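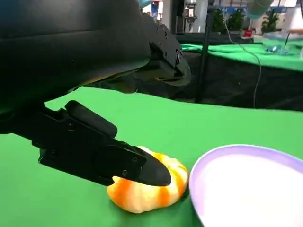

Small pumpkin, orange and white.

Ladel Growers
Minutes of the meeting held 13th June, in the back room at Vekatgate

Taken by me again, as my handwriting was judged the least bad last time. I've typed these up from my notebook and a couple of pages got coffee on them, so if you said something brilliant during the hose discussion and it's missing, send it to me and I'll put it in.

We started late. The door code had been changed and the new one was on a note inside the building. Once we were in, the minutes of the last meeting were read and agreed, with one fix: I had written that the compost delivery was going to the north gate and it is going to the south gate. Sorry to everyone who went and stood at the north gate.

Water

This took up most of the evening, so bear with me. The rain tank holds 2,000 gallons when it's full and it has not been full since we put it in. The gutter on the tool shed drops its water a good foot away from the inlet, and in a heavy storm most of it goes down the path and into the strawberries (which are doing great, by the way!). We talked over moving the downspout, extending it, or shifting the tank. Moving the tank was voted down fast by everybody who helped put it there.

So we're extending the downspout. There is pipe left over from the Swanson job and it looks like the right width. I said I'd measure it and I still haven't, but I will before the weekend is out.

Then the hose. The current one doesn't reach the far beds and people have been filling cans and walking, and in this heat that's a lot to ask. We agreed to buy a 90 foot hose, the heavier kind that doesn't kink every time you look away from it. There was a long side conversation on whether a hose should live on a reel or in a bucket. I wrote down both sides and then crossed it all out. It's going on a reel.

Please turn off the tap at the wall and not only at the nozzle. The joint by the bean rows was spraying for most of a night last week and the beans next to it are sitting in mud.

Money

We have enough for the hose and the reel, and after that not a whole lot until dues come in. Dues stay at 34 dollars for the year. There was a suggestion to raise them and it got a very quiet response, so we left it. If you haven't paid, the envelope is in the drawer under the kettle, and please write your name on whatever you put in it. I have a check in there with no plot number and a signature that could be anything.

The seed order from Haltberg came in under what we'd planned for, mainly thanks to the squash being out of stock. We took a credit for next season.

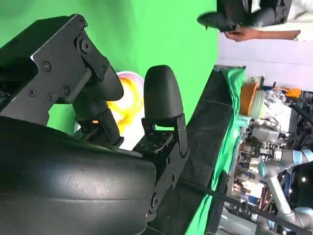
While we're on seeds, the shared seed box needs a sort. I opened it on the way in and found carrot packets so old that the prices made me laugh out loud. We're going to go through it in July, out on the long table if the weather holds, and anything past its date gets tried on damp paper towel before we toss it. Bring your own odds and ends if you want them tested at the same time. I have a whole shoebox of mystery beans and I'm really looking forward to it.

Beds and paths

The two empty beds by the fence have been taken! One is going to a family from across the road who were on the list forever, and the other will be a shared bed for herbs, so nobody has to grow a whole row of dill to get a spoonful. Mint is allowed only in a pot. I was asked to put that in writing and now I have.

Wood chips for the paths are coming from Swanson, same as last year, dumped at the south gate (south!). If you can bring a wheelbarrow, bring it. The pile has to be off the sidewalk by the end of the day or we get a letter from the city, and last year's letter was not friendly.

We had a good talk about slugs. Beer traps, copper tape, going out with a flashlight, planting extra and giving up. I do the flashlight one and I've gotten strangely fond of it, but it doesn't scale to anybody with a job that starts early. No decision needed, so none made.

Squash bugs have been seen on the far side. Check under the leaves for eggs, they're little bronze clusters, and scrape them off with a thumbnail or a bit of tape. If your plants are clean now, it's still worth doing every few days while the vines are young.

Fall fair

I know, it's June, but the pumpkins have to go in the ground now if we want anything to show. Last year we had a great big weigh-off and very little for people who grow the small kinds, and several of you told me so at length. The plan this time is to have a table for minis and stripes and odd shapes, judged by whoever walks past and drops a bean in a jar. I love this idea and I'm not even going to pretend to be neutral. My own vines are already climbing the trellis and I talk to them more than I should.

The big ones still get their scale. We're borrowing the one from Haltberg again, and this time we've promised to bring it back clean. Entries on the day, no forms. Last year's forms got rained on and I spent an evening drying them on a radiator.

We also need to settle on a rule for fruit that's been picked early. Some of us think anything on the table should have been cut ripe with a decent stem on it, and some of us had vines die back in the heat and would like to show what we got. I was with the second group, and I said so for a good five minutes.

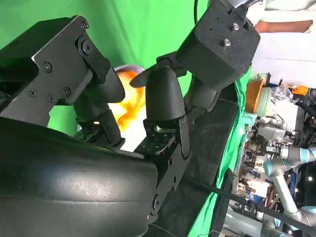

Lakshmi Sundaram said she'd be happy with either rule as long as it was printed somewhere before the day, and that last year she had trimmed her stems short to fit them in a crate and then been told at the table that short stems lost points. She also wanted to know if gourds count as pumpkins. There was a lot of noise at this point. It was agreed that gourds get their own corner, that picked-early fruit is allowed, and that stems should be left at least a hand's width long on anything you want judged in the weigh-off. I'll print it and tape it inside the shed door.

Other things

The radio in the shed is broken and someone has been taking it apart on the potting bench. Please finish or put the screws in a jar.

The lost gloves are in the basket by the door. One of them is a left hand that has been there for as long as I have.

The key for the tool shed needs to go back on its hook. I went home with it myself this week, so that's me told.

To do before we meet again: me, measure the pipe, buy the hose and reel, type up the fair rules. Lakshmi, ask Haltberg for the scale. Everyone, wheelbarrows and squash bug eggs.

Next meeting is in July, same room, and I'll send the door code around with the reminder. There was some lemon cake left over and it went home with the people who stayed to stack chairs.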